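Visite d'atelier : les robots savent-ils ranger le pain ?
Publié le 2019-02-22
Rubrique Déplacements | Robotique de service

L'atelier de Wekanitz se trouve au fond d'une cour, derrière un grossiste en carrelage. La visite était prévue à 10 heures. Nous étions 3, plus Joscha Strobel, qui dirige les essais et qui a assuré toute la présentation. Il faut laisser son manteau à l'entrée et signer un registre.

La société travaille sur des tâches courtes : mettre une chose dans une autre, plier, empiler, débarrasser. Strobel appelle cela « le travail de comptoir ». Ses clients visés sont les cantines et les petites boulangeries. Les particuliers viendront plus tard, s'ils viennent. Un premier essai hors les murs est prévu en avril, à la cantine de Sundarau.

Le poste que nous avons vu le plus longtemps est celui du pain et de la corbeille. Pour une personne, l'opération prend deux secondes et ne demande aucune attention. Pour la machine, il faut trouver le pain, choisir où le saisir, le lever sans l'écraser, puis le poser dans un récipient dont le bord n'est pas droit. La vue prise au plus près du plan de travail donne une idée de ce que le programme reçoit pendant un mouvement. 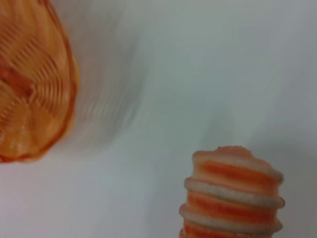
Poste du pain, vue rapprochée. La forme orange de gauche est floue, les bandes orange et blanches de l'autre objet restent lisibles.

Le flou gêne moins qu'on ne le pense, d'après Strobel. Le programme se sert surtout des vues larges pour décider et garde les vues rapprochées pour les derniers centimètres. Ce qui le gêne davantage, ce sont les matières ajourées et translucides. J'ai demandé combien d'essais avaient été faits sur ce poste : 1314 depuis l'ouverture de l'atelier, dont 137 classés comme échecs. Je n'ai pas pu consulter le relevé et je donne ces chiffres comme on me les a donnés. Un essai où il faut s'y reprendre à deux fois compte comme réussi.

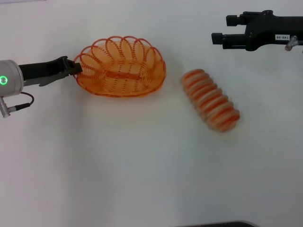 La question du temps est revenue plusieurs fois dans la discussion. Rezaul Mondal, qui a tenu une boulangerie avant de s'occuper des achats chez Osei, voulait savoir si un employé pouvait laisser la machine seule pendant le service. La réponse est non pour l'instant. Le poste est pourtant simple : un plateau lisse et clair, une corbeille vide, un seul pain posé en biais à côté, deux bras avec chacun sa pince. Mondal a fait remarquer que chez lui il y avait des miettes, des torchons, des pains de trois tailles et quelqu'un qui passait la main toutes les minutes. Strobel en convient. Les essais sur plan encombré commencent seulement, avec un nouveau logiciel, Kendine, que nous n'avons pas vu tourner.

Mon avis, après une matinée sur place : pour une tâche unique, répétée, sur une table dégagée, on approche de quelque chose d'utilisable. Pour une cuisine de famille, non. Le prix n'a pas été communiqué.

Renseignements pratiques : visites le vendredi matin, sur inscription, groupes de 10 personnes au plus. Pas de parking dans la cour.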